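What We Throw Out and What It Weighs: Dry Food Waste in One Shared Kitchen
Project report, October 7, 2022
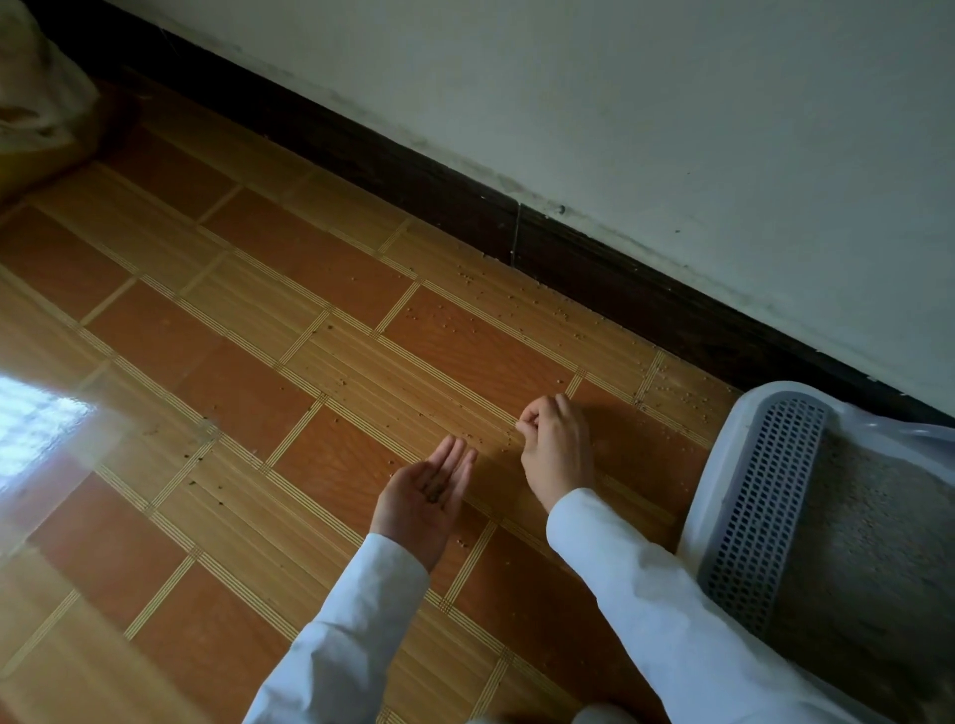
Introduction
Most of what gets written about food waste concerns wet things: lettuce, bread, the second half of a cucumber. Dry goods get left out, probably on the theory that a bag of lentils lasts forever and so can't be wasted. Anyone who has lived in Plustden House for a full year knows how wrong that theory is. Our cupboards hold bags that have outlived several leases.

The project asked how much dry food (grains, beans, seeds, spices) a shared kitchen loses in one month, and by what route. The course handout asked for "a question of manageable size." A kitchen with one working drawer seemed manageable.

Method
The kitchen serves 30 residents on 2 floors. Through September we kept a lidded bin beside the regular trash, labeled DRY FOOD ONLY in letters we thought were large. Residents were asked to put in anything dry they would otherwise throw away, and to tick one of 4 reasons on the sheet taped to the wall: spilled, stale, bugs, or don't know whose it is.

The bin was weighed each evening on an Esteck kitchen scale. The scale reads to the gram, as long as it is not standing on the uneven part of the counter. We learned about the uneven part of the counter in the first week, and those readings have been thrown out.

Results
The reason ticked most often was "don't know whose it is." Stale came second, spilled third and bugs last, for which we were grateful. By weight the order changed. Spills were small and frequent, and they hardly moved the scale. Abandoned bags were rare and enormous. One sack of Plulano rice weighed more than everything ticked as spilled over the whole month.

The last week of the month was the heaviest, after a notice went up saying that unlabeled food would be removed. People seem to have gone through their shelves, found things they had forgotten buying, and given them to science.

Three problems with the data should be mentioned. Tea bags went in the bin on several evenings, and used tea bags are not dry. The pen disappeared twice, leaving gaps on the sheet. And some residents clearly swept spills straight into the regular trash, so the spilled figure is too low by an amount we can't work out.

Discussion
Shiferaw, the campus food pantry, takes unopened dry goods, and a good part of what we weighed was still sealed. The pantry's drop-off shelf is a short walk from our front door. When we asked at the house meeting, very few residents had heard of it, and one thought it was a band.

We had expected to recommend better containers. Containers do help with spills - but spills turned out to be the light end of the problem. The heavy end is people moving out and leaving a shelf behind them, and no jar fixes that. A donation box at the end of each lease might, if someone agrees to carry it over.

If we did this again we would tie the pen to the wall, level the counter, and run the count through a move-out month. We would also like to thank the resident who logged a single bay leaf, in full, with the reason and the time of day.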